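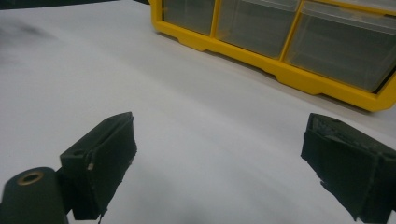
Since May I have a problem with dropped parts on our small sorting cell, and I would like to ask for advice before I change something expensive. The cell is a six-axis arm with a parallel gripper, it takes small plastic spacers from a tray and puts them into a drawer organizer. For the first weeks it was very reliable. Now it loses the part on the way, always in the second half of the shift. I suspect the padding on the fingers. On the pair I am holding over the table the right finger has a torn patch low on the pad and the top is full of small pits, and the left one is also a little frayed along the bottom. The yellow organizer with the clear drawers behind them is the type we fill. Yesterday I counted 11 drops in 210 cycles, and in the morning it was zero. Grip force is the same as on the first day. Has somebody seen this with foam type pads?

Posted by: bastos_cell
Bastos workshop, small automation

Reply by: gearmouse
Yes, it is the pads. When the surface starts to come off in crumbs, you are gripping on crumbs. Replace both and test again. You will lose more time in this thread than by changing them.

Reply by: Clorham_Tech
I would not be so quick. Worn pads should drop parts in the morning too. If the mornings are clean and the afternoons are bad, something changes during the day. Please check:

Air pressure at the gripper, not at the compressor. Measure it while the other machines are running.
Temperature of the parts. Do they come from a molding machine?
The taught pick position. An arm that warms up can move a little, and with a small part this is enough to grip only the corner.

We had the same at Clorham two years ago. Everybody blamed the rubber and it was the regulator.

Reply by: bastos_cell
Thank you both. The gripper is electric, so there is no air. I should have written this, sorry. The spacers come from a box which stands in the same room all day, so I think their temperature is not important. The pick position I did not check in the afternoon, only at 7 in the morning when I start the cell. I will do it.

Reply by: gearmouse
Electric gripper, then the regulator story is not for this case. Change the pads.

Reply by: Clorham_Tech
The regulator was one point from three. An electric gripper has its own version of it. Some of them reduce the motor current when they get hot, and the force you set in the program is then only a wish. Look in the log for a thermal warning. It is often hidden on the second page and does not stop the program.

Reply by: palletwoman
May I ask a different question? What does the cell do after a drop? You write 11 drops, but you do not write 11 stops. Does the arm know that it lost the part?

Reply by: bastos_cell
It does not know. The program checks the finger width one time, directly after closing. If this is good it goes to the drawer and opens. So a drawer can stay one piece short. We found the problem because a customer called that his drawer had 4 spacers and should have 5.

Reply by: palletwoman
Then for me this is the real fault, and the pads are the second one. Any gripper will lose a part one day. Read the width again above the drawer, before opening. If the fingers are closed further than the part, stop and call the operator. It is maybe ten lines of program.

Also, where do the lost parts go? If they fall on the floor where people walk, or under the arm where somebody wants to reach in and pick them up, you have a safety matter too. I saw a colleague put his hand in after a fallen cap because the arm was "only waiting". It was waiting for a timer. He had a bruised wrist and was lucky.

Reply by: bastos_cell
They fall on the table, mostly between the tray and the organizer. I must admit that I took some out with the hand during a pause of the program. After your message I spoke with the shift and we agreed: door open, arm stopped, then pick up. The door switch works, I tested it today. The problem was that we had one panel off on the back side from the time of installation, and everybody used this side because it is shorter. The panel is back on now, with screws.

Reply by: gearmouse
OK, the open panel is worse than anything else in this thread. Good that it is closed.

Reply by: Getomcombe
About the pads, I have a small warning. If you order new ones, do not take a thicker foam because "it grips better". We did it on a Cledon machine. Thick foam compresses, the width reading becomes soft, and then the check which palletwoman describes gives you false alarms all the day. Take the thin one, or molded rubber. And clean the metal well before gluing – old glue under a new pad makes a small hill and the part sits crooked.

Reply by: Clorham_Tech
I disagree a little about rubber. For light plastic parts it can stick, and the part hangs on one finger when you open. With foam I never had this. But thin, yes.

Reply by: Getomcombe
It sticks when it is new and shiny. A few strokes with fine sandpaper and it is gone.

Reply by: bastos_cell
I have now some results. I measured the pick position at 3 in the afternoon, it was the same as in the morning, so the arm is not moving. In the log there is a thermal message from the gripper, on the second page, exactly as Clorham_Tech said. It comes every day after lunch. The manual says that the force is reduced when this message is active.

Then I put new thin pads and changed nothing else. In the afternoon I had 4 drops in 210 cycles. It is better, but it is not good. So I think both of you are right: the gripper gets weak when it is hot, and with the old surface it had no reserve.

Reply by: gearmouse
I accept half of the victory. Why does it get hot? Is it holding force all the time, also when it is empty and open?

Reply by: bastos_cell
Yes! It pushes against the open end stop during the whole waiting time. I did not think about this. I will open it to a position a little before the stop and see if the message goes away.

Reply by: Clorham_Tech
Very common mistake, I did it also. Keep the second width check even if the drops go to zero.

Reply by: bastos_cell
The check is in the program since this morning. First it stopped on every cycle, I had the comparison in the wrong direction. Now it stops only when I pull the part out by hand in slow manual mode. The opening position I change tomorrow, and I write the afternoon count here when I have it.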